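About Fomlow

14 shares
3 comments

We're a small mail-order shop for tea and the stuff that goes with it. Started in a spare bedroom in Kulldale, now in a proper unit behind the old feed store. Same town, more shelves.

Most of what we sell is loose leaf. Black, green, a few herbals, one smoky one that people either love or send back. 71 teas on the list right now, down from a lot more, because too many were sitting there getting old. If your favorite went missing, write and ask. We might still have a bag. 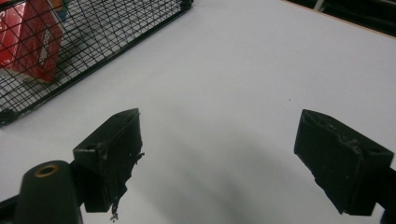 How it works. You order, we weigh it out that day or the next, it goes in the mail. Nothing is packed ahead except the samplers. Slower, yes. Fresher too, we think, and it means you can ask for an odd amount and get it. Smallest bag is 7 grams - enough for a couple of pots. Biggest is whatever you can talk us into.

The house blend is called Fonseca, after the street the spare bedroom was on. Malty, takes milk well, cheap enough to drink all day. It has changed twice. Once on purpose, once when a supplier stopped growing half of it. We put the new version out in October and got a stack of mail about it, mostly nice. The recipe has stayed put ever since and we plan to leave it alone.

Zurnilov is the smoky one. Strong. Start with less than you think.

Where the tea comes from - small importers mainly, people we have bought from for years and can call up when something tastes off. We don't buy direct from farms and don't pretend to. Minimums are too big for a shop our size. Each bag says the country, the season it was picked and the date we packed it. If we don't know the season we leave that line blank.
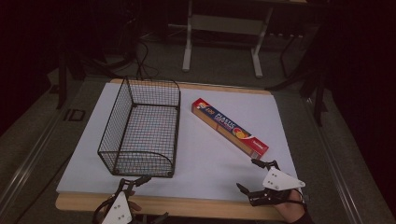 Shipping is flat rate and free once you hit 200 grams, any mix. US only for now. We tried Canada for a while, the paperwork ate us alive. Maybe again later.

Returns: if you don't like it, tell us. Opened is fine. Usually we'll just swap it for somthing else and you can keep the first bag or give it to a neighbor.

Wholesale: yes, small cafes only, email first. We cant do tea bags, so please don't ask for tea bags.

We also put out a paper catalog once a year. Runs to 200 copies, free with any order until they are gone. Brewing times are in the back, plus a page on getting stains out of mugs (baking soda, damp cloth, patience).

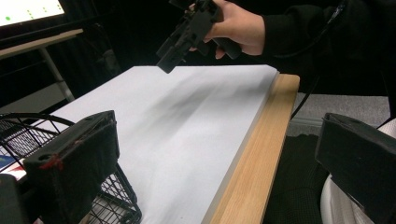
No store front, sorry. Local pickup is fine if you email before you drive over, and the side door is the one to knock on. Parking out front is shared with the tire place so don't block thier bay.

Email is best. Phone gets answered when our hands are free, mornings mostly. Leave a message and say your order number slowly.

Page last updated May 2, 2020. Prices on the order form are the right ones if they don't match the catalog.

Share 14
Comments (3)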